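In Defense of the Short Grocery List

I have been going to the grocery store without a plan for most of my adult life, and I was proud of it. I thought list people were a little uptight. You know the ones, with the folded paper and the pen behind the ear, crossing off celery like they'd won something. I was a wanderer. I'd walk in hungry after work, see what looked good, and come home with four bags and nothing that went with anything else.

So I want to make a case for the list, and more than that, for the short one. I mean ten things. That's my number and I've gotten a bit stubborn about it, as anyone who has eaten at my house lately can tell you.

It started with a move. I used to live in Indbridge, near a supermarket so big it had its own little weather. You went in through the flowers and it was June, and by the time you got to the frozen aisle you wanted a coat. There was a whole wall of mustard. I like mustard! But I stood in front of that wall once for so long that a kid stocking the shelf asked if I was okay, and I said yes, and then I left without any mustard. I drove home thinking about how a thing I wanted had been made so plentiful that I couldn't pick it up.

Then I moved out to Lallau, where the only store in walking distance is Dorkar. If you haven't been to a Dorkar, picture the front room of somebody's house with the furniture taken out. One kind of mustard. Two kinds of rice. A produce shelf that changes depending on what the truck brought, and a bell on the door that doesn't so much ring as clunk. The first week I went in there I was honestly a bit panicked. What do people eat here, I thought. I went back to the apartment and made toast.

By the second month I had stopped noticing. I'd go in, get my ten things, and be home before the kettle would have boiled if I'd left it on. And the odd part is that I was cooking better. I cooked real dinners, with a pot and a cutting board and everything. I made the same bean soup enough times that I learned what was wrong with it (not enough salt, too early with the garlic, and I'd been afraid of the vinegar). You can't learn what's wrong with a soup if you only make it once and then go chasing after a different soup.

I know how this sounds. A person moves to a small town and discovers simplicity, please pass the sourdough. I rolled my eyes at those essays too. So let me say right away that I don't think Dorkar is a magical place, and I don't think the big store is wicked. Plenty of people need the big store. If you're feeding five kids, or you keep to a special diet, or you're cooking the food you grew up with and it isn't what the local truck carries, then a wall of choices can be a blessing. My cooking is for one, sometimes two. I'm talking to people like me, who have more choice than they use and throw a good part of it in the trash.

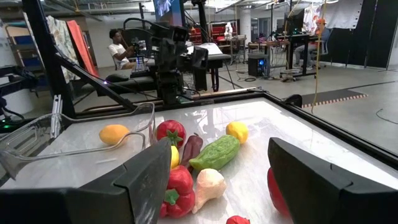
Lallau, October

Back at this after letting it sit a while. I had written a long part about waste and it was very preachy, so I took it out. What I'd like to say about waste is smaller. I used to buy vegetables for the person I hoped to be by the weekend. That person ate eggplant. That person had opinions about eggplant. She was going to salt it and press it under a plate and roast it with tomatoes, and there'd be a squeeze of lemon over the top and people would come over. Meanwhile I was eating cereal over the sink and the eggplant was going soft in the drawer, and every time I opened the fridge it looked at me.

I think a lot of shopping is like that. We buy the costume for a life. It feels like doing something, too, which is the sneaky bit. You put the kale in the cart and you get a tiny glow, as if you'd already eaten it. Then you don't eat it, and you feel worse than if you'd never bought the stuff at all.

A short list makes you shop for the person who is going to be standing in your kitchen tonight. Mine is tired. She'll chop one onion, maybe two if there's something good on the radio. She'll use a lemon, always, because a lemon fixes almost anything. She won't peel a butternut squash, and I've quit asking her to.

Here's how I do it, since people ask. I write the list in the morning with my coffee, when I'm not hungry, on the back of whatever envelope is around. Ten lines. If I think of an eleventh thing, something has to come off. Salt and oil and coffee don't count toward the ten (I make the rules, I get to bend them). Treats do count. That was hard at first. But a chocolate bar that had to beat out the green beans for its spot is a chocolate bar you're going to sit down and enjoy, and I've come to think that's a perfectly decent result for everyone except the green beans.

Now, the objections. I have heard all of them, mostly at my own table.

The first one is that it's boring. And yes, it is, a little! I'm going to stick up for boring here. I was never once bored in the big store and I was never really happy in it either. When the same things come home every week you start to notice the differences between them. October onions are not like spring onions. There's a stretch in late summer when the tomatoes here are so good that I take them out of the cooking completely and just eat them with salt, standing up, and then one day they're mealy again and that's that until next year. I didn't know tomatoes had a calendar until I stopped having fifteen kinds of them under the same bright light in February.

The second objection is that I'm making a virtue out of having no choice. This one bothers me more. It's true that I didn't pick the short list to begin with. The town picked it for me. And it's true that for a lot of folks a short list isn't a fun morning exercise with coffee, it's what the money allows, and they don't need me telling them how freeing it is. I grew up in a house where my mother added up the cart in her head as she went, and if she was over, something went back on the shelf. She never called that simple living. She called it Thursday's problem if we ran out, and she'd have laughed me out of the room for writing this.

But I've thought about her a lot while doing it. She was very good at it. She knew what every single thing in that cart was for. There'd be a chicken and she could tell you its whole future, all the way to the soup. I had more money than she did and a bigger store, and I couldn't have told you what I was planning to do with half of what I bought. I don't want her worry back. I would like some of her skill.

The third objection comes from a friend who says the ten is silly and I should just buy what I need. To which I say, have you met me? I need a number. If you tell me to buy what I need I'll find that I need a jar of preserved something with a nice label. I know this because last winter I took a trip down to Mabula, where there's a covered market that goes on and on. I'd left my envelope at home. I came back with three kinds of olives, a bag of dried peppers I still can't name, and a cheese that we had to keep on the porch. It was a great day. I'd do it again. I would not want to live that way, though, and neither would anyone who shares the porch.

And maybe that's where I've ended up, more or less. The big market is a fair, and you go to a fair once in a while and come home with sticky hands. The trouble starts when the fair is also where you get your milk. You're being dazzled on an ordinary evening when what you needed was eggs.

I've tried the ten lines on other parts of my life with mixed results. It works on books from the library. It works on packing for a trip, if you're generous about what counts as one sock. It does not work on email, and it was a complete failure with houseplants, where I'm currently at fourteen and have no plans to talk about it.

If you want to try it, start with one week. Use an envelope, they're the right size. Write it before you're hungry, and put the lemon on first.

Mine for tomorrow says lemons, onions, eggs, rice, tomatoes if they're still any good, beans, yogurt, bread, a cabbage, and chocolate. I looked at it for a while tonight and thought about crossing out the cabbage and putting eggplant. I left the cabbage.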